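The Ferry to Drekemside

The last boat to Drekemside left at six, and Atieno Nyaga missed it by the length of the pier. She watched it go, then went back to the ticket window, where the clerk was already pulling down the shade.

"There's a room over the bakery," he said. "Ask for Mrs. Huang."

Ngan-ling Huang wanted 350 for the night, paid before she would hand over the key. The stairs were steep and the room smelled of yeast. Atieno put her suitcase on the chair and read her sister's letter again. It had come in April and she had taken until now to answer it in person.

The house is sold, the letter said. Come and take what you want of Mother's.

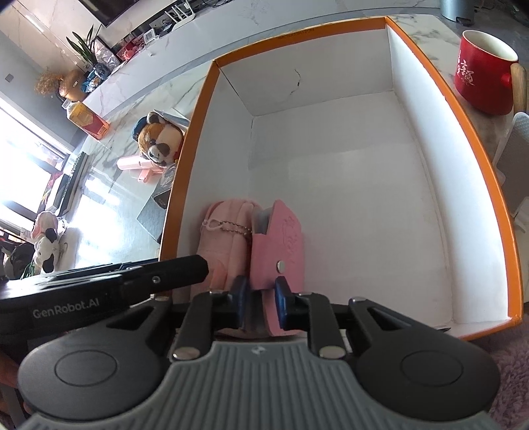 She slept badly. At three the ovens started below her and the floor grew warm. She went down in her coat and found Mrs. Huang shaping rolls.

"You're a Nyaga," Mrs. Huang said, without looking up. "Your mother used to miss that boat too. She did it on purpose, I think. She liked the room."

Atieno sat on a flour sack. She asked what her mother had talked about.

"The price of fish. Her knees. You, now and then – more toward the end."

Mrs. Huang gave her a roll from the first tray and a bag of 3 more for the crossing. The morning boat was late. Atieno stood at the rail with the bag inside her coat and ate one before they had cleared the harbor wall.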